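# Muddling station for a small drinks counter - what goes where?

Posted in: Home Bar & Kitchen Setup

**etov_kitchen**

I'm setting up a counter for mixed drinks, mostly without alcohol, for a neighborhood open house in July. We expect 34 people over the afternoon. I've done this once before and it went slowly. I had the citrus at one end, the glasses at the other, and I kept putting the knife down somewhere and losing it under a towel.

This time I have one long table and I want to lay it out properly beforehand. The board and the fruit are the part I've settled on so far:
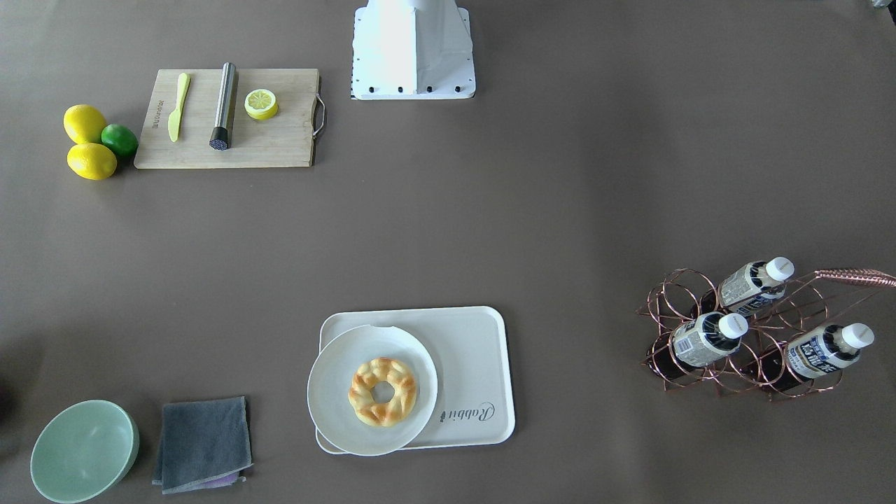 *Board with the knife, muddler and half lemon, whole fruit to the left, tray at the bottom.*

What I'd like to know:

- Should the whole fruit stay next to the board, or go in a bowl out of the way?
- Is a plastic knife good enough for lemons and limes? I'd like to keep the metal ones off the table because there will be kids.
- Does the tray belong at the front, or should I use that space for glasses?
- How much citrus do I cut ahead?

The drinks are a lemon and mint one, a lime soda, and a plain lemonade for the kids. I'm right-handed, if that matters. The table is against a wall, so I can only work from one side.

---

**Rerham_Pantry**

I work from a similar setup most weekends, so I'll go through your points in order.

Fruit next to the board is fine. Keep only what you'll use in the next half hour and put the rest in the fridge. Loose lemons roll if the table isn't level, so check that first. If it has any slope, use a shallow bowl or put a damp cloth under them.

The plastic knife depends on the knife. The ones with small teeth get through a lime without much trouble. The smooth ones squash the fruit and you end up pressing too hard. Try it on the firmest lime you have. If you don't like the result, cut everything in the kitchen with a real knife and bring out wedges in a box with a lid.

The muddler is better standing in a tall glass or jar than lying on the board. Once you've used it on mint it leaves bits everywhere, and then the bits get on the next drink's lemon. Rinse it between the mint drink and the lemonade. A jug of water behind the board is enough for that.

I'd keep the tray in front. People put empty glasses down wherever they see a flat space, and it's better to have something clean there already, with the finished drinks or a snack on it.

For quantities, I get 6 wedges out of a lemon of normal size. Cut 2 lemons and 2 limes before the door opens, and cut more when you get down to a handful. Cut lemon dries out on the face, so turn the halves face down on a plate if they'll be waiting.

---

**zastton22**

just use bottled lemon juice. i did a party with it and there were no complaints. saves you the whole board

---

**Tamošiūnaitė Home Bar**

I agree with most of the long answer above, but I wouldn't use bottled juice for the mint drink. For the kids' lemonade it's all right.

My addition would be about the rest of the table.

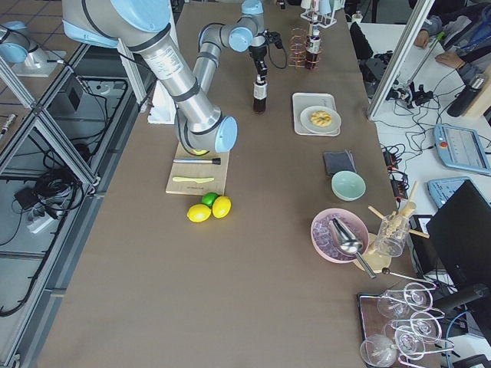

Ice is what slows a drinks table down, more than cutting does. It has to be in reach of the hand you scoop with, and it has to be on the opposite side from the fruit so that you aren't reaching across the board with a wet scoop. Put it on the right in your case. A bowl with a metal scoop left in it works, like the pink one here with the lavender cubes, and the long bar spoon can lie next to it. For a longer afternoon I would fill the bowl only halfway and top it up from a cooler on the floor. Mine is a 2000 ml bowl and it needs refilling often once it gets busy.

Glasses go at the far end, upside down. A rack is good because they stay clean inside and you can see when you're running low. Keep the tall bottles up there too - they get knocked over if they stand near your elbow.

Leave the middle free. That is where you build the drink, and if it fills up with napkins and spare spoons you'll be back to hunting for the knife.

---

**etov_kitchen**

Thank you both. I tried the plastic knife on Monday and it was fine on the lemon and poor on the lime, so the limes will be cut in the kitchen. Ice goes on the right. I still need a jar for the muddler.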